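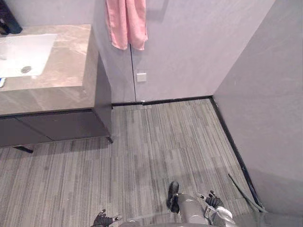

总第132期　第4页

新闻稿

“长效抗菌”浴室纺织品：标签上的话，多数没有下文

弗伦库姆（Flerncombe）居家用品消费者协会今日公布浴室纺织品标签核查结果。本会收集了521份在售毛巾、浴巾、地巾和浴帘的标签及网页说明，全部带有“抗菌”“抑菌”“防霉”“除味”或意思相近的字样，其中480份没有写明用什么方法测试、洗过多少次之后测试、针对哪些微生物。向商家索要完整检测报告后，本会收到的可供核对的报告只有四份。

协会认为，在商家拿出更像样的材料之前，消费者没有必要为这几个字多付钱。

核查由协会成员Elspeth Pringle牵头。她在说明会上讲得比较直接：“一条毛巾卖得比旁边那条贵，理由印在纸牌上，纸牌剪下来就扔了。我们想知道纸牌后面有没有东西。大多数时候，我们问到第二封信就没人回了。”

起因是一批投诉

今年春季，协会陆续收到会员来信，内容都差不多：买了标明长效抗菌的浴巾，用了一段时间，照样有味道。商家的答复也差不多，先问是不是用了柔顺剂，再问是不是没有及时晾干，最后建议按洗标操作。有会员反问，如果及时晾干就没有味道，那普通浴巾也一样，多出来的钱买的是什么。商家没有正面回答。

本会不打算根据几封来信就断定哪条毛巾有效、哪条无效。每家用水不同，洗衣机不同，浴室通风不同，一条毛巾几个人用也不同。来信只能说明有人不满意，说明不了原因。协会因此决定先查文字：标签承诺了什么，承诺有没有依据，依据能不能让普通人看到。这件事比较枯燥，不过做起来不需要猜。

标签上写的是什么

被核查的标签里，最常见的写法是一个百分数，后面跟着“抑菌率”。数字通常很高，高到让人觉得浴室可以不用打扫了。百分数本身未必是假的。问题在于读者看不出它是在什么条件下得到的：布样是新出厂的，还是洗过的；接种之后放了多久；对照样品是同一种布，还是另一种。缺了这些，再高的数字也只是一个数字。

第二种常见写法是“采用某某离子技术”。这类名称大多由商家自己起，查不到公开的说明。本会请三家商家解释其所用技术的名称，一家寄来了宣传册，一家表示涉及商业秘密，另一家的客服把吊牌上的句子又念了一遍。

第三种写法更含蓄，比如“洁净呵护”“安心每一天”，旁边配一个盾牌图案。严格说来，它什么也没有承诺。可是盾牌画在那里，总不会是为了好看。协会在统计时把只有图案、没有文字的标签排除在外，所以本次的521份已经是比较宽厚的算法。

还有一类说法值得单独提出来，就是“永久”。纺织品会磨损，会掉毛，会起球，用到后来要拿去擦地。在一件本身不永久的东西上谈永久效果，至少应该交代洗涤次数。写了“永久”又写明洗涤次数的标签，本会没有见到。

Pridel系列的答复

在被核查的商品中，Pridel浴室系列的宣传材料最厚，因此本会同它的来往也最多。该系列称其浴巾“经权威实验室验证，从源头阻断异味”。协会去信询问是哪一家实验室，得到的答复是Clemeck。协会再问能否看到报告全文，Pridel寄来了一页摘要。

摘要上有一张柱状图，纵轴没有标单位。脚注写明，受试材料为“代表性织物”，没有说明是不是店里卖的那一款。本会第三次去信，请对方确认受试材料与在售商品是否相同，至发稿时没有收到确认。

必须说清楚，没有收到确认不等于测试不存在，也不等于商品无效。Clemeck也可能做了一份很规矩的报告，只是商家不愿意拿出来。但消费者在付款时看到的是“经权威实验室验证”这八个字之外再无其他，要他们自行体谅商家的难处，道理上说不过去。

Pridel在来信中还提到，其顾客满意度“持续领先”。领先于谁，信里没有写。

洗衣店怎么看

为了听听每天同毛巾打交道的人的说法，协会走访了弗伦库姆本地的MacRitchie洗衣房。该店承接旅馆和理发店的布草，各种牌子都洗过。店方表示，收进来的毛巾有没有味道，主要看客户把它们装进袋子之前晾过没有。抗菌款和普通款混在一起送来，洗完叠好，店里的人分不出哪一条是哪一条，除非翻标签，而标签往往已经洗得看不清字了。

店方也承认，这只是日常经验，没有做过对照。本会同意，不把它当作证据。不过协会注意到，商家在宣传册里引用的“用户反馈”，证据分量也没有高到哪里去，却印成了彩色的。

洗衣房提供的几条做法，倒是比任何吊牌都具体。毛巾用完要摊开，挂成单层，不要对折搭在一根杆上。洗涤剂放多了漂不净，残留在毛圈里，布会变硬，也更容易留住味道。柔顺剂使手感变滑，吸水就差一些，干得也慢。滚筒不要塞满。洗完不要在机器里过夜，尤其是闷热的天气。厚毛巾好看，但在没有窗的浴室里，薄一点的更实用。

以上各条都不需要离子。
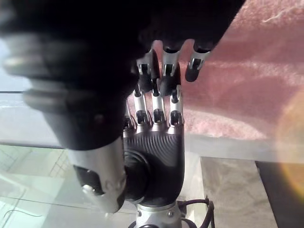

Morven Leckie对协会的看法有所保留，认为报告把话说得太满。按照她的说法，有些整理工艺确实能在实验条件下减少细菌生长，一概劝人不要买，会让认真做测试的厂家吃亏，也会让下一家厂家觉得测了也是白测。她还提出，协会核查的是标签文字，文字写得差，不能推出东西差；有的小厂连洗标都要请人代写，哪里懂得怎样交代测试条件。“你们可以批评他们不会说话，”她在书面意见中写道，“但别顺手把没查过的东西也判了。”

协会接受其中一部分。本次核查没有检测任何一件商品，新闻稿里也没有一句话说某款毛巾无效。至于认真做测试的厂家会吃亏，协会认为顺序反了：眼下吃亏，是因为认真测的和随口说的用的是同一句广告语，货架上分辨不出。把报告公开，吃亏的就该换人了。

关于小厂不会写说明，协会的看法是，不会写可以不写。没有人规定毛巾必须抗菌才能上架。

四份报告里有什么

收到的四份完整报告，水平参差。其中一份写得最清楚，列出了布样来源、洗涤程序、对照样品和每次测得的结果，连一次失败的平行试验也没有删去。厂家在标签上的措辞反而最平淡，只写“洗涤后仍有一定抑菌作用，详见说明”。本会倾向于相信这样的厂家，哪怕它的纸牌看上去不太会做生意。

另外两份报告只测了未经洗涤的新布。标签上写的却是“耐洗”。耐洗与否，报告没有测，标签也就没有理由这样写。厂家之一解释说，耐洗性能是由原料供应商保证的。协会请其转来供应商的材料，对方表示需要内部讨论。

最后一份报告做了洗涤试验，结果随洗涤次数增加而下降，这本来很正常。但厂家在标签上采用了洗涤前的数值，又在旁边印上洗涤试验的次数，两样挨着排，读者自然会以为高数值是洗过之后得到的。两句话分开看都有出处，合起来就不对了。

有细心的会员会问，减少布面上的细菌，与减少异味、与减少皮肤问题是不是一回事。不是一回事。实验室里用的菌种有限，浴室里什么都有。异味还同皮脂、洗涤剂残留和潮湿时间有关。至于皮肤是否会因此更好，四份报告都没有涉及，任何标签若暗示这一点，本会看不出依据从何而来。皮肤有问题的读者应当去看医生，不必向浴巾求助。

协会的几点要求

协会已致信本地各零售商及相关厂家，提出如下要求。

一、凡写抑菌率者，须在同一面写明测试方法的名称和测试前的洗涤次数，字号不小于抑菌率本身的一半。把条件印在吊牌背面的折缝里，不算写明。

二、凡称经实验室验证者，须给出报告编号，并在网页上提供全文。摘要可以有，但不能代替全文。

三、受试材料与在售商品不一致时，须直接说不一致。“代表性织物”一类的词，请不要再用。

四、“永久”“终身”“彻底”等字样，在拿不出相应资料以前撤下。

协会清楚，这几条没有强制力。过去提出类似要求时，零售商的反应通常是感谢来信，高度重视，然后换一批新吊牌，把“抗菌”改成“净护”。所以本会这次同时公布了一份往来信件目录，哪家回了，哪家没回，回了几次，读者可以自己看。
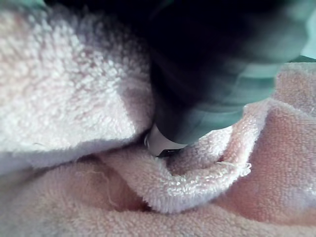 给购买者的建议

在商家改进之前，协会建议读者照平常的标准挑毛巾：看吸不吸水，看多久能干，看锁边是否结实，看价钱。新毛巾头几次下水容易掉毛，应与深色衣物分开洗。颜色深的款式可先用湿白布擦一擦边角，看看掉不掉色。

已经买了抗菌款的，照常使用即可，没有必要扔掉。不要因为标签上有盾牌就延长换洗间隔，该洗还是要洗。也不要几个人共用一条，这个道理与标签无关。

如果毛巾有了味道，先从最便宜的办法试起：减少洗涤剂用量，停用柔顺剂，在洗标允许的温度上限洗一遍，再彻底晾干。仍然有味道，再检查洗衣机的密封圈和排水处。很多来信里抱怨毛巾，查到后来是机器里积了东西。倘若商家推荐另买一瓶配套的“抗菌激活液”，读者可以要求对方先说明，既然毛巾长效抗菌，为什么还需要激活。

浴帘和地巾的情况略有不同。它们湿的时间更长，清洗得更少，防霉处理从道理上讲可能有一定用处。可是道理上讲得通，离标签上的“三年不发霉”还有不短的路。相关标签同样没有交代浴室的通风条件和使用频率。洗完澡把浴帘拉开，地巾挂起来，这两件事不花钱，读者不妨先做一阵子再决定要不要买。

本次核查的局限

核查对象以弗伦库姆的实体店和可以送货到本地的网店为限，不能代表全部市场。标签由协会成员逐份抄录，抄录后由另一人核对，仍可能有疏漏。同一厂家用不同商标销售同一款商品时，按不同标签计入，因为消费者面对的就是不同标签。个别网页在核查期间修改过文字，统计以首次保存的版本为准。修改之后变得更准确的有，变得更含糊的也有，后者多一些。

协会没有接受任何纺织品厂家或实验室的资助。核查中有两家商家主动提出赠送样品，协会已谢绝。其中一家随后来信，询问能否在宣传中使用“经消费者协会核查”字样。答复是不能。

后续安排

协会将在秋季再次收集标签，看看有没有变化。届时如果经费允许，会挑选若干款商品送检，测试条件事先公布，结果无论好坏一并公布。Pridel表示“欢迎一切有助于行业进步的对话”，本会已据此第四次去信，询问受试材料的事。

厂家若认为本会的统计有误，请寄来完整报告，收到后将在网页上更正并注明更正时间。宣传册请不要再寄，协会办公室已经放不下了。

新闻界查询：请与弗伦库姆居家用品消费者协会Elspeth Pringle联络，工作日上午接听电话。标签汇总表及往来信件目录可向协会索取，Morven Leckie的书面意见全文附在汇总表之后，未作删节。

（完）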